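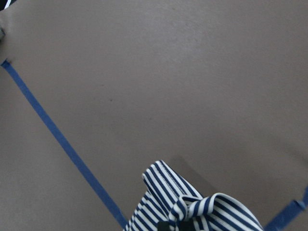 Fig. 3. Tissu rayé, posé en tas entre deux bandes adhésives bleues sur un fond brun mat.

3.2 Surface de travail et délimitation de la zone

Dans les études sur le pliage domestique, le support est rarement décrit avec précision. Les auteurs indiquent qu'il s'agit d'une table, parfois sa hauteur, et passent ensuite aux consignes. Nous avons constaté pendant la phase préparatoire menée à Stilville que ce choix n'est pas neutre. Un tissu de coton léger glisse sur un plateau lisse lorsqu'on tire un coin, et tout le linge se déplace avec la main. Le participant corrige alors la position avant de corriger la forme, et les deux gestes se mélangent dans l'enregistrement. C'est pour cette raison que le plateau a été recouvert d'un fond brun, mat et sans motif, sur lequel le tissu accroche un peu plus.

La couleur du fond a été discutée. Un fond blanc donnait de mauvais résultats avec les rayures claires, car le bord du tissu se perdait lors du codage. Un fond noir posait le même problème avec les rayures marine. Le brun moyen permet de séparer les deux teintes du tissu, même si l'éclairage de la pièce n'est pas uniforme et que certaines parties du fond paraissent plus sombres que d'autres (fig. 3). Nous n'avons pas cherché à corriger cette inégalité, jugée proche des conditions d'une cuisine ou d'une buanderie ordinaire.

La zone de pliage est marquée par du ruban de masquage bleu. Nous avons préféré des bandes isolées à un rectangle fermé. Dans les essais préparatoires, le rectangle fermé était compris par plusieurs participants comme un gabarit, et ils essayaient d'aligner l'ourlet sur le ruban. Avec des bandes obliques, la consigne « restez entre les lignes » est suffisante et ne suggère pas de forme finale. Le ruban présente aussi l'avantage de se retirer sans outil quand il faut modifier la largeur de la zone.

3.3 Choix du tissu

Le tissu retenu est rayé, en bandes alternées marine et blanc de largeur voisine. Les rayures ont ici une fonction de mesure. Sur un tissu uni, un pli peu profond est difficile à distinguer d'une ombre. Sur un tissu rayé, la ligne se courbe ou change de direction à l'endroit du pli, et le codeur peut situer celui-ci sans toucher l'objet. Cette propriété est connue dans la description des drapés, mais elle a été peu utilisée, à notre connaissance, pour l'observation des tâches ménagères.

Nous appelons « indice de Betcombe » le rapport entre la longueur de rayure restée droite et la longueur totale de rayure visible. L'indice vaut 1 pour un tissu parfaitement étalé et diminue à mesure que le tissu est froissé. Il ne dit rien sur la qualité esthétique du pliage, et il ne doit pas être lu comme une note donnée au participant.

3.4 Codage des états du tissu

Le corpus Storkuvico comprend 863 vues fixes, réparties sur 60 séances. Chaque vue est codée selon 3 états : en tas, partiellement ouvert, étalé. La définition du premier état n'a pas posé de difficulté. Il s'agit d'un tissu ramassé sur lui-même, dont aucun panneau n'est lisible dans sa totalité et qui présente souvent un ou plusieurs plis dressés. Le deuxième état a demandé plus de travail, et la grille initiale a été révisée en octobre.

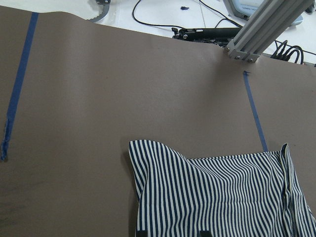

L'état « partiellement ouvert » regroupe des configurations assez différentes, et c'est là que l'accord entre codeurs était le plus faible. La première version de la grille demandait seulement si un panneau principal était reconnaissable. Or un panneau peut être reconnaissable et rester loin d'être plat. Dans le cas reproduit ci-dessus, les rayures ondulent au milieu du tissu, le coin supérieur gauche est relevé en pointe, et une partie rabattue forme à droite une double épaisseur séparée du panneau par une ligne de pliure. La grille révisée demande donc de noter séparément le relief des coins, l'ondulation du panneau et la présence d'un rabat. Un rabat est noté comme tel dès que la direction des rayures y diffère de celle du panneau, sans jugement sur son caractère volontaire.

Ce dernier point mérite une précision. Une vue fixe ne permet pas de savoir si un rabat est le début d'un pliage ou le reste d'un froissement. Natnael Gidey, qui a codé la première moitié du corpus, proposait d'ajouter une catégorie « intention probable ». Nous y avons renoncé après un essai sur 12 séances, parce que les codeurs s'appuyaient alors sur leur propre habitude de plier le linge. Les rabats sont donc décrits par leur position et leur orientation, et l'interprétation est réservée à l'analyse des séquences (section 4).

3.5 Usure du support

Le fond et le ruban se dégradent avec l'usage. Des traces et de petites marques sombres apparaissent sur la surface brune, et certaines extrémités de ruban s'effilochent ou se déchirent. Selon le protocole de Shiferaw, que nous suivons pour le reste de l'installation, le support doit être remplacé dès la première marque visible. Nous avons appliqué une règle plus souple : le ruban est conservé tant que la limite reste lisible pour le participant, et le fond tant que les marques ne peuvent pas être confondues avec le bord du tissu. L'état du support est consigné au début de chaque séance, dans la même fiche que l'état initial du tissu.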